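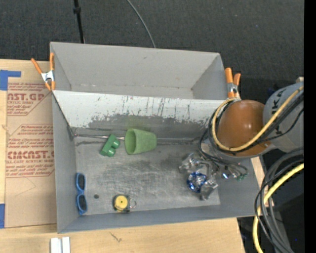 Minutes of the sorting bench meeting
Held Friday, December 2, 2022, in the small parts room, Mabaso building

Chair: Refilwe Molefe
Present: bench staff, stores, purchasing
Apologies: one, from transport

1. Minutes of the last meeting
Accepted with one correction. Item 4 should have read "front bin", not "rear bin". The file copy has been changed.

2. Condition of the joined bins
The chair reported on the pair of gray metal bins on the wooden table. The front bin shows the most wear. On the divider, the lower part of the pale coating is rubbed through to bare dark gray metal in a ragged band. The upper part is still whitish but has dark vertical scrapes. The floor of the front bin has fine scratches, dull patches and some darker stains.

Stores asked if the wear affects use. The chair said that it does not affect the holding of items, but that a pale item is harder to pick out against the dull patches. Bench staff agreed that this is a minor point at present.

The small round hole in the floor of the front bin, toward the lower left, was raised again. Purchasing checked the order sheet and found no drawing that shows it. It was agreed to measure the hole and to list the smallest item that may be placed in the bin. Until the list is out, loose screws, beads and single keys stay in the lidded tubs.

Options considered for the coating:
a) Leave as is and review in July.
b) Recoat the divider only.
c) Replace the pair.

Purchasing has a price of 539 for a recoat of the divider by Pasier and 3,605 for a new pair from Driltier, delivery not included. Option (c) was ruled out on cost. The meeting was split on (a) and (b). Bench staff pointed out that a recoated wall beside a worn floor would leave two surfaces with different shine. Option (a) was adopted.

Action: stores to measure the hole and issue the list of smallest items.
Action: purchasing to ask Pasier how long the price holds.

3. Mixed item set
The set for the front bin was reviewed. Items discussed:

Green cup. Pale green outside, darker inside. Tends to come to rest on its side, and the taper makes it roll in an arc when nudged. Keep. Stores to hold one spare of the same size.

Dark green toy block with two rounded knobs. Keep. Bench staff asked for a second block in a color further from that of the cup. Stores has red and yellow in the Cultelau carton. Red was chosen, as yellow is already used on the tape measure.

Children's sunglasses, bright blue frame, dark lenses. Discussion on folding. Current sheet does not say if the arms should be open or closed before the item goes in. Agreed: closed. Sheet to be updated.

Tape measure, black casing, round yellow face, with metal key ring. Stores asked if the ring should come off so that the item can be logged under one code. Bench staff preferred to leave it on. It was noted that the ring changes how the item sits and that a tape measure without a ring would need a new line in the register. Ring stays on. The register entry will read "tape measure with ring".

Thin metal rod. No entry found in the register under this name. Stores believes it was logged under "misc. hardware" with no length given. To be measured and given its own line – the general heading is not to be used for single items from now on.

Action: stores to add the rod and amend the tape measure entry.
Action: chair to revise the sheet for the sunglasses.

4. Use of the rear bin
The written rule says that items move from front to rear and that the rear bin is to be empty at the start of each run. Bench staff asked whether "empty" includes labels and paper slips. The chair confirmed that it does. The narrow floor between the slanted sides was mentioned as a place where slips lodge. A check of that strip is to be added to the start sheet, directly after the line for the table top.

Action: chair.

5. Register and labels
The register now has 800 lines. Stores asked for leave to close lines for items that have been withdrawn. Agreed, provided that the old codes are not issued again. Label stock is down to one roll of 100. Purchasing will place an order with the next stationery request. Matte labels preferred – the glossy ones lift at the corners.

Action: purchasing.

6. Floor covering
Bench staff noted that small dark items are slow to find when dropped on the charcoal carpet. A light mat was suggested for the area next to the table. Stores will check if the mat from the old packing area can be used, and will report its size.

Action: stores.

7. Any other business
The lidded tubs have been moved to the second shelf. The key to the cabinet remains with the chair. Bench staff asked that the start sheet be printed in a larger type size. Agreed.

Next meeting: to be set by the chair once the hole has been measured.

Minutes taken by stores.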